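Switching the house to a heat pump water heater

Jan 12, 2020

The old gas water heater was installed by whoever owned this place before us, and last June it started leaving a small puddle by the drain valve. I tightened the valve, put a pan under it, and told myself I had until winter. I had until the second week of November.

I got quotes from two companies. Forer wanted to put in the same kind of gas tank, same size, same spot. Grivico quoted a heat pump model, which needed a new circuit and a condensate line but would let us cap the gas in the basement. The heat pump came out $353 higher after the utility rebate. I went with that one.

The install took most of a day. The electrician did his part in the morning and the plumbers came after lunch. They had to cut out a section of the old flue and patch the hole, and the patch still needs paint. The condensate line runs along the wall to the floor drain. I had pictured something thicker, but it is a thin plastic tube and I don't notice it anymore.
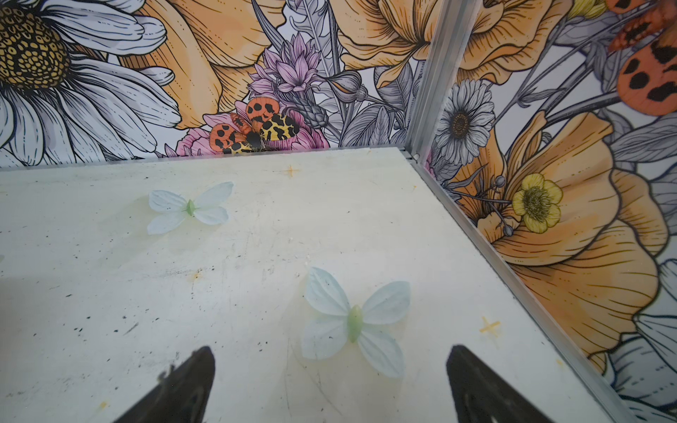

Does it make the basement cold?

The air near the unit is cooler while it runs, but the rest of the basement feels the same as before. Ours is unfinished and a good size, so there is plenty of air for it to pull from. In a small closet you would need a louvered door or a duct. The manual gives a minimum room size, and you should read that page before you sign anything.

The noise took some getting used to. It sounds like a window fan on medium. You can hear it in the kitchen if the basement door is open, and with the door shut you can't. I set the schedule so it does most of its heating in the middle of the day when we are out.

Recovery is slower than gas. With the old tank you could take three showers in a row and not think about it. With this one, the third person gets warm water and not hot water if somebody has also run the dishwasher. There is a hybrid mode that turns on the electric elements when demand is high, and I leave it there when we have guests.
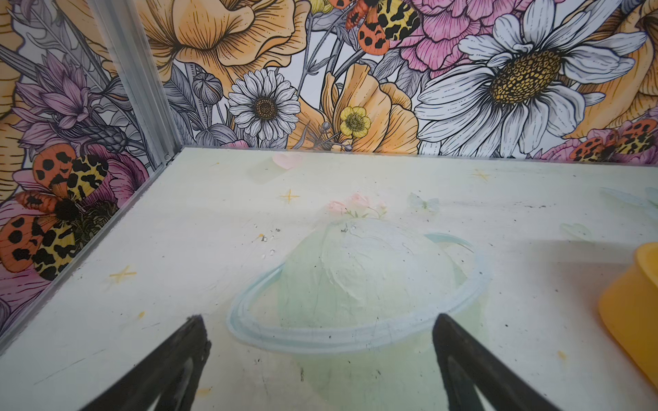
The gas bill dropped right away, and the electric bill went up by less. I don't have a full year yet, so I am not going to post a savings number. I do write down the reading from the unit's display at the end of each month. December was 159 kilowatt hours, with more than 100 of that from the two weeks when my in-laws were here.

A few small things for anyone doing the same job. Check the ceiling height, because these units are taller than a gas tank. The air filter on top slides out and needs a rinse every couple of months. Ask for the rebate form before the work starts, since ours wanted the serial number of the old tank and it was nearly on the truck by then.

Next up is the dryer, which is the last gas appliance down there. The vent run is long and has one bad elbow that I want to replace first.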